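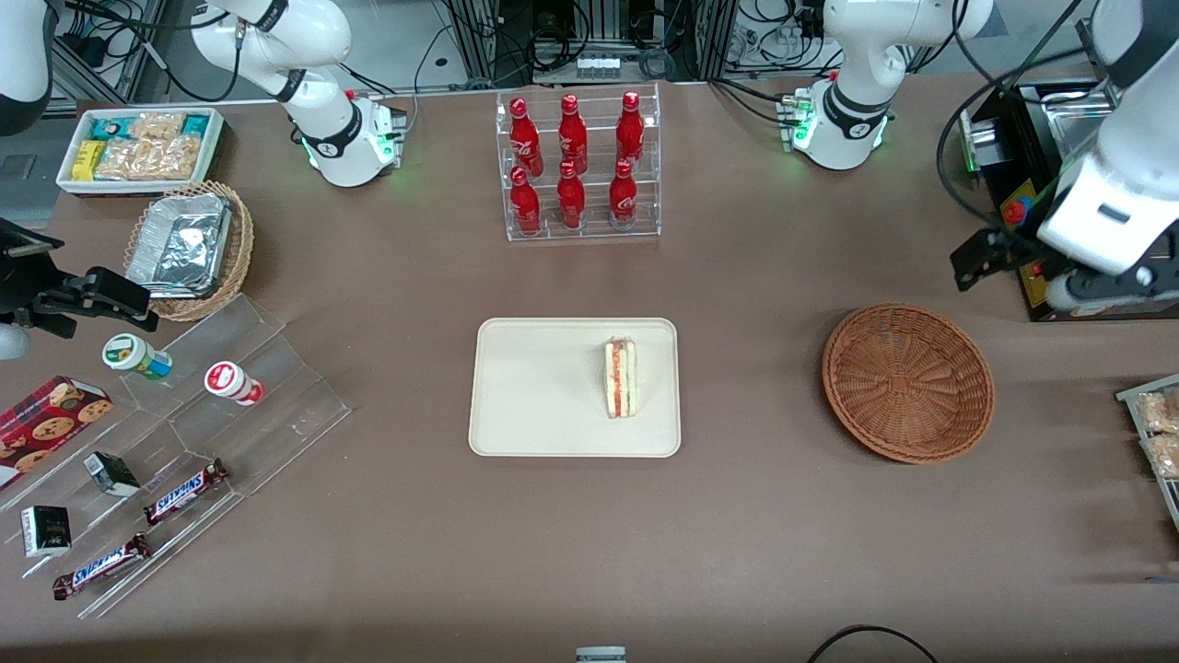
Section 4. Teaching the Snack Order Task by Remote Control

By now both arms are homed, the green rings are lit and you've had a little play with the practice blocks in Section 3. Now for the good part! In this section you'll lead the Karkach station through a whole order with your own hands, then do it again, and again, until you have a set of takes the trainer can learn from. Most people find their fifth take looks nothing like their first, and it's a lovely thing to watch yourself get better at.

The task used all through this section is the sandwich pick: one arm takes a wrapped sandwich off the cream tray and sets it down in the round wicker basket. The other arm stays parked. Two-arm orders come in Section 5.

Which arm is which

Left and right always mean the robot's left and right. If you are looking at the overview picture, with the arm bases along the back edge of the table, the robot's left arm is on your right. Everyone mixes this up on the first day. The hand controllers are marked L and R to match the robot, and the Cotside screen uses the same letters.

4.1 Before you start a session

1. Smooth the brown paper over the tabletop and tape down any lifted corners.

2. Put the cream tray at center front and the empty order basket beside it, on the robot's left-arm side. Leave enough space between them for an open gripper to come down on either one.

3. Stand a wrapped sandwich on the tray with its cut face toward the front.

4. Stock the rest of the table the way you want it to look during real orders: bottles in the clear rack at the back, bars and small packs on the stepped display. You won't touch them in this task, but the cameras see them, and a model taught on a bare table gets confused by a busy one.

5. Find the red emergency stop and press it once. Both arms should hold where they are. Twist to release, then choose Resume on the Cotside screen.

CAUTION: Test the stop at the start of every session, and again whenever a new person takes over the controllers.

CAUTION: Keep your head and hands off the table while the controllers are live. If a snack needs straightening, choose Pause first.

4.2 Taking control

1. Sit where you can see the tray and the basket without leaning.

2. Pick up the L controller and hold it level. Leave R in its cradle.

3. Squeeze the grip halfway. The arm will not move until the controller and the gripper agree on which way they are pointing, so turn your wrist slowly until the tone sounds.

4. Move your hand a little to the left, a little to the right, then up. The arm should follow right away. If it trails behind you, see 4.6.

5. Open and close the gripper a few times with the trigger. Get a feel for how far you have to pull before the fingers begin to close. Two or three minutes of this is time very well spent!

Note: You can let go of the grip at any point and the arm will stay put. Use this to bring your hand back to a comfortable place, then squeeze again and carry on. These pauses are trimmed out of the take for you.

4.3 Recording a take

1. Choose New Take, then Sandwich Pick. Wait for the second beep.

2. Bring the gripper over the tray with the fingers open.

3. Lower it until there is one finger on each side of the sandwich. Go straight down for the last part.

4. Close gently. Stop pulling the trigger as soon as the wrap begins to dimple. Bread is soft, and a squashed sandwich teaches a squashing robot.

5. Lift clear of the tray before you move sideways.

6. Carry it over the basket and switch your eyes to the wrist view on the Cotside screen. This view is wonderful for placing, and once you get used to it you'll want it for everything.

7. Lower the sandwich into the basket and open the fingers. Open them wide, so both pads are well away from the wrap.
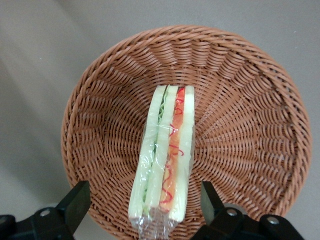 8. Hold still for a slow count of two with the fingers apart. The trainer uses that quiet moment to learn what "let go" means, and takes without it tend to produce a robot that drags the package back out on its way up.

9. Raise the arm straight up, return to the start pose and choose End Take.

It doesn't have to be neat. A sandwich lying on its long side with the layers facing up is a good place, and so is one that leans on the basket wall. A loose tail of wrap resting over the rim is fine too.

4.4 Resetting between takes

1. Choose Pause.

2. Return the sandwich to the tray. Shift it a finger's width from where it was last time, or turn it slightly.

3. Every few takes, move the basket a little as well.

4. Swap in a fresh sandwich when the wrap gets cloudy or torn.

Please don't skip the small shifts. In October we taught one station with 68 takes from a single taped spot, and it was perfect until the tray got bumped. Padmavathi Panicker then recorded a new set of 179 with everything nudged around by hand, and that set is the one that ships as the sample in your Unnithan folder. Do open it and watch a few, her lifts are beautiful.

4.5 Keeping or throwing out a take

Keep it if you fumbled and then fixed it. A missed grasp followed by a calm second try is some of the best teaching material you can give.

Throw it out if the sandwich fell off the table, if someone reached in, if you pressed the emergency stop, or if you forgot the hold in step 8.

Mark the take before you start the next one. You can change your mind later under Drurow > Review.

4.6 If something feels off

The arm lags behind your hand: close the playback window and try again.

The tone never sounds: put the controller back in its cradle, wait for the light, and start again from 4.2.

The gripper closes but the sandwich slips: wipe both finger pads with a dry cloth. Crumbs and bits of film build up on them.

Your shoulder aches: stop for a while. Tired takes are jerky takes, and the model copies those too.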